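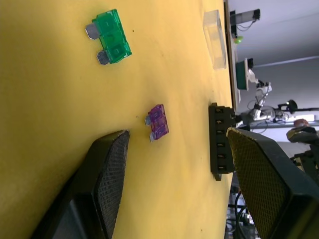
Figure 3. Work surface of the Foltby bench from a wrist camera, with a green and a purple blade fuse and the black fuse holder between the open fingers.

4. Working rules for the fuse bench

4.1 Why written rules were needed

In the first months of the study, the bench was operated by habit. Each operator had learned the work from the operator before, and the habits were mostly good, but they were not the same. One operator put the fuses down with the blades toward the holder, another put them down in any direction. One stopped the arms before touching the table, another only lifted the pedal. When we compared the recordings, we could not always decide if a difference in the result came from the control method or from the person who prepared the table.

We therefore wrote the Foltby bench rules, which have 11 items. The first draft was made by Hường Giáp from her notes, and it was revised after a trial period of 40 runs. The full list is in the appendix. In this section we discuss only the items which caused disagreement or which were changed after use, as we believe that these are of most interest for other groups.

4.2 Preparing the table

The holder and the fuses are placed by hand while both arms are stopped. The rule first said that the operator should "place the parts in a natural way". This wording was a mistake. After a few days every operator had a different idea of natural, and some of them made the layout easier without knowing it. The present rule says that the layout is taken from a printed sheet, and that the operator does not correct it afterwards, even if the parts look difficult to reach.

Blade fuses are made in different sizes. In Figure 3 the purple fuse is clearly smaller than the green one. For a person this difference is easy to see when both lie on the same table, but it is less easy when only one is present and the camera is tilted. The rule asks that the size and the rating of every fuse are written in the run sheet before the arms are enabled. The colour alone is not accepted as a record. We had some runs where the sheet said only "green", and later we could not be certain which part was meant, so these runs were removed from the analysis.

Parts that do not belong to the task may stay on the table if they are listed. We discussed this item for a long time. A completely clear table is simpler to describe, but it is not how such a bench is used in practice, and a method that works only on a clear table has limited value. The condition is that the extra part must be named in the run sheet and must not be moved between the runs of one series.

4.3 Condition of the fingers

The fingers are the part of the robot that touches the fuse, and their condition has a direct effect on the grip. Small scratches at the tips are normal and do not stop a run. What must be reported is a change of shape, a loose pad, or dust on the gripping face which remains after wiping. The operator looks at all fingers at the start of a session and again after any hard contact with the table or the holder.

In the earlier version the decision to continue was made by the same person who operated the arms. This was changed on the proposal of Loan Vi, who reviewed the recordings and found that operators became more tolerant near the end of a series. Now a second person decides. The change costs little time, and it has made the notes on finger condition much more complete.

4.4 When two arms share one small part

The task uses two arms, and for part of the work both grippers can be close to the same holder. Most of the safety text we consulted is about the distance between a robot and a person. It says less about the distance between two grippers which are moved at the same time by one operator. For this reason we wrote our own item.

The item has two conditions. First, only one arm may apply force on a fuse at any moment. The other arm may hold the holder, or it may wait, but it may not push. Second, the waiting arm must keep its fingers open and above the surface, in a place where it does not hide the slot from its own camera. The second condition was added after the trial period. Before it, the waiting arm was often parked very low at the side, where its camera gave no useful view of the insertion. 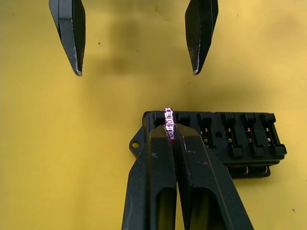
At which moment should a fuse of the wrong rating be rejected?

It should be rejected before the gripper closes on it. If the rating is checked only when the fuse is already at the slot, the operator must bring it back over the holder, and a dropped fuse can then fall between the slots.

4.5 Ending a run

A run ends in one of two ways. It is either completed, which means that the fuse is fully seated and the gripper has opened, or it is stopped. We do not use a middle category. In the first months there was a label "almost", and it was used for a fuse standing in the slot but not pressed down, for a fuse pressed down at an angle, and also for a fuse in the neighbouring slot. These are different faults and they should not have one name. A stopped run now receives a short free text, and the text is written before the table is cleared.

Seating is checked by hand with the arms stopped. The operator presses lightly on the top of the fuse, and if it moves, the run is labelled as stopped. We are aware that this check depends on the finger of the person. A gauge would be better, and the Sundeo bench at Alletier has used one since November. We did not have such a gauge during this study.

4.6 Keeping the recordings

All recordings are kept, including the stopped ones. At the time of writing, the collection has 900 runs under the present rules. Runs made before the rules are stored in a separate folder and are not mixed with the others in any table of this paper.

The video of each wrist camera is stored without cropping. Some colleagues asked if the background of the room should be cut away, as it is not part of the task. We decided to keep it, for a practical reason: the background sometimes helps to find out how the wrist was turned when the arm log is damaged. The operator must check before each session that no person and no readable document is in the view of the cameras. If a person enters the view later, the run is stopped and repeated.

4.7 Limits of the rules

The rules were written for one bench with one kind of task, and we do not claim that they are sufficient for other places. In particular, they say nothing about live circuits. The holder on our bench is not connected to any supply, and a group that works with a connected holder will need additional items, which should be written together with an electrician. The limit of force in item 8 was also chosen for plastic holders of the type we use, and it must be measured again if another holder is taken.

Two operators told us that the list is too long to remember. We agree with this remark, and a shorter card with only the steps before and after a run is now fixed beside the stop button. The card does not replace the list. Where the two texts differ, the list is valid, and the card is to be corrected.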